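Section 6: Running the tidying demonstration on an open day

This section covers the sofa-to-basket demonstration on the Daddale arm, as shown to visitors. It assumes the arm has already been bolted down, powered and homed (Section 3) and that you have signed the day sheet. For the sorting demonstration, see Section 7.

You need two people. One is the operator, who stays at the control desk throughout. The other is the host, who talks to visitors and minds the floor line. Do not swap roles while the arm is live.

6.1 Setting out the area

1. Lay the floor line with yellow tape, 800 mm beyond the arm's full reach on every open side. Check the reach figure on the plate, as the long-finger version differs from the standard one.
2. Put the sofa in its place and check that it does not rock.
3. Stand the basket on the floor next to the sofa, within reach of the arm. It must be empty at the start of each run.
4. Place the clothing on the seat cushion. Bunch it up loosely. Folded items lie too flat and the fingers slide over them.
5. Check that the cables along the arm have enough slack to follow the wrist through a full turn.
6. Look at the wrist light. Go on only if it is green.

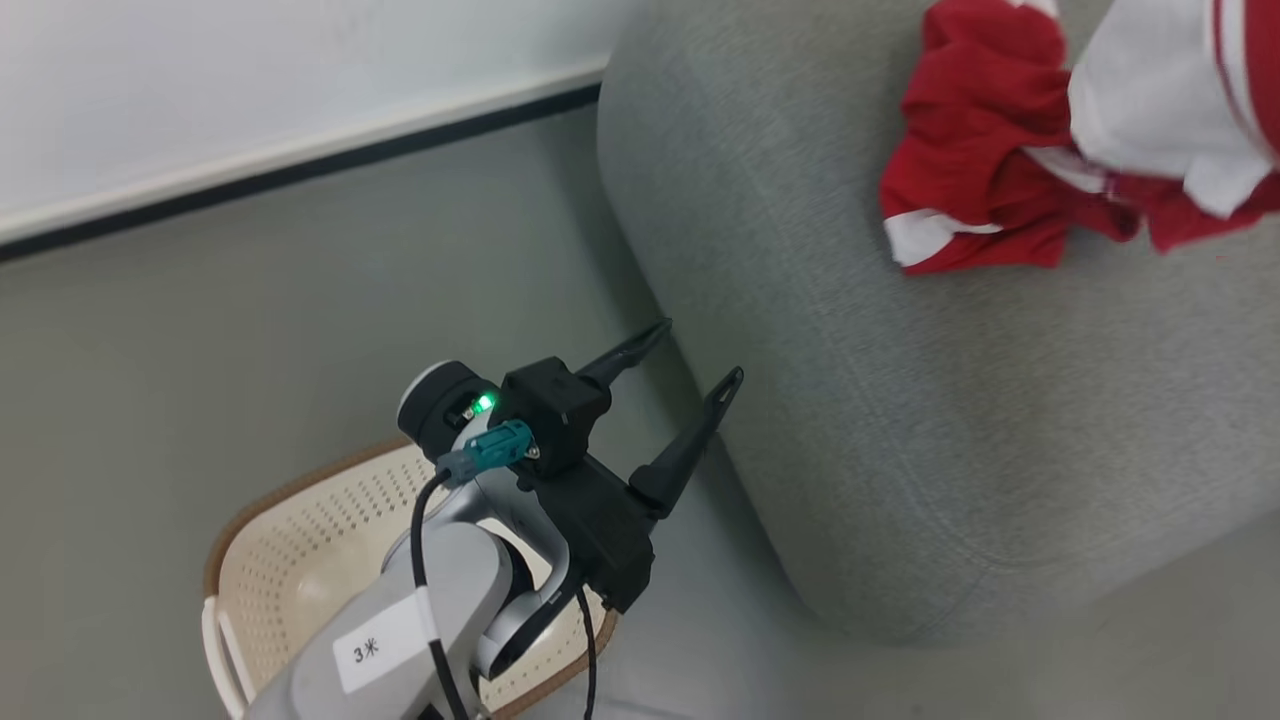 Figure 6-1. Gripper open between basket and sofa, wrist light green.

Note: the basket may be moved between runs, but run the "find basket" routine again afterwards. The arm does not look for it during a cycle.

Caution: keep the route between the sofa and the basket clear of bags, leaflets and feet. The arm slows down on contact but it does not stop at once.

6.2 Running the cycle

1. The host asks visitors to stand behind the line and waits until they have done so.
2. The host calls "clear". The operator repeats it.
3. Press and hold ENABLE, then press START. Keep holding ENABLE for the whole run.
4. Let the arm make its pick. If it misses, it will try again twice and then return to rest by itself.
5. Release ENABLE when the arm is at rest. Only then may the host step over the line to reset the clothing.

Leave 13 minutes between the start of one run and the start of the next. Visitors ask more questions than you expect, and at the February open day Fatemeh Kiani had two groups overlapping at the line before lunch.

Group size is limited to 24. With a larger party, split it and send the second half to the Brirna stand first.

6.3 Small and stretchy items

Elastic bands, hair ties and similar loops can be used to show a finer grip. They behave differently from clothing, so practise this part before the doors open. Set the grip force to 30 on the desk dial before you begin, and return it to the clothing setting when you finish.

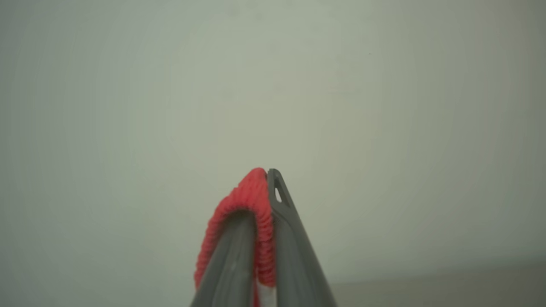
A loop can end up over one finger instead of being pinched between the two. Treat this as a hang-up. Do not use the shake command, as a stretched band can fly off towards the visitors. Proceed as follows:

1. Release ENABLE and press HOLD.
2. Wait for the desk to show HELD.
3. Open the fingers from the desk, one step at a time.
4. Lift the loop off by hand, pulling along the finger and away from the tip.
5. Clear the hold and send the arm to rest before starting again.

Caution: never put your hand between the fingers while the desk shows READY.

6.4 Closing down

Send the arm to rest, switch off at the desk and take up the tape. Write any hang-ups on the day sheet, with the item used and the grip setting. Pass the sheet to Anas Salem – or to Brock Lavoie if the demonstration was held at the Ross site.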